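Home » Home Remedies » Dry Throat and Stuffy Nose at Night – Small Household Tips That Help

Posted by Mitali Munshi in Home Remedies, Tips For The House

Every year when the heating goes on, my family starts to wake up with a dry throat. The children ask for water in the middle of the night and my husband snores more than usual. I have tried many things in our flat in Joddale, and I write down the ones which stayed with us.
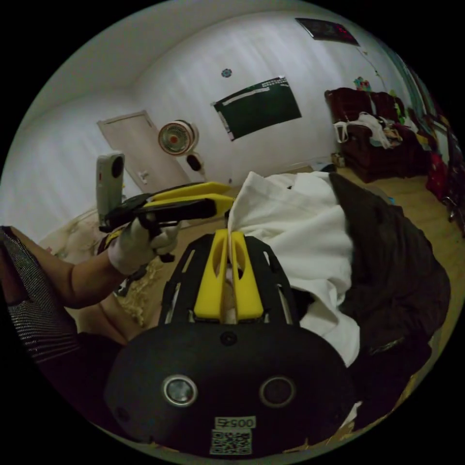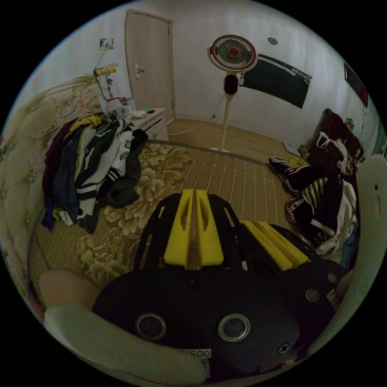
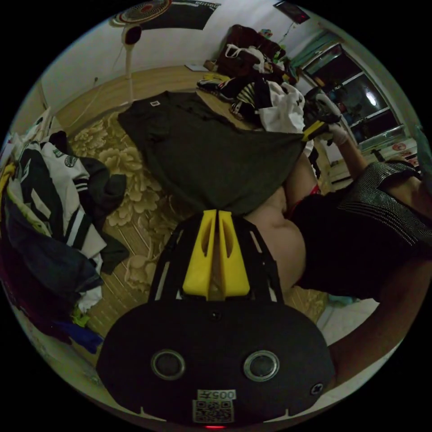 Begin with the air in the bedroom. Dry air is the most common trouble in winter, and you do not need to buy any machine for it. Put a wide bowl of water on a shelf near the radiator, where no child or cat can reach it. Change the water every day and wash the bowl with hot water and soap. If you leave the same water for a week it becomes slimy, and this you do not want to breathe.

Open the window before bed, fully, for 12 minutes. Close the bedroom door during this time so the rest of the home stays warm. I used to leave the window a little open all night, but then the wall around it became cold and black spots came in the corner. Short and wide open works better for us.

Salt water for the throat

Take a glass with 200 ml of warm water and stir in half a teaspoon of ordinary kitchen salt. Gargle, spit it out, and repeat until the glass is empty. Do not swallow it. Small children cannot gargle properly, so for them I give only warm water to drink.

Onion on a plate

My neighbour Piyumi Pathirana cuts an onion in half and leaves it on a plate beside the bed. I did this for three nights. The room smelled strongly and my nose did run a little more, but I cannot promise you that it was the onion. Some people like it very much. Throw the onion away in the morning, please do not cook with it.

Honey before sleeping

One teaspoon, slowly, from the spoon. Brush the teeth afterwards. Never give honey to a baby under one year, also not a little bit on the dummy.

Pillows and bedding

Wash the pillow cases each week at 60 degrees if the label allows it. Dust in the bedding can close the nose as badly as a cold. I also take the pillows themselves to the balcony when the weather is dry and beat them with my hand. In September I wash the winter blankets, so they do not come out of the cupboard with last year's dust.

Keep the bedroom cool. We have 22 degrees in the living room – in the bedroom it is clearly less, and everybody sleeps better with a thicker blanket and cooler air.

If the throat hurts for more than a few days, or there is fever or difficult breathing, go to the doctor. These tips are for dry air and a light cold only.

Last updated: 2018-03-02

Filed under: bedroom, winter, throat, honey

Next: How To Clean The Kettle With Vinegar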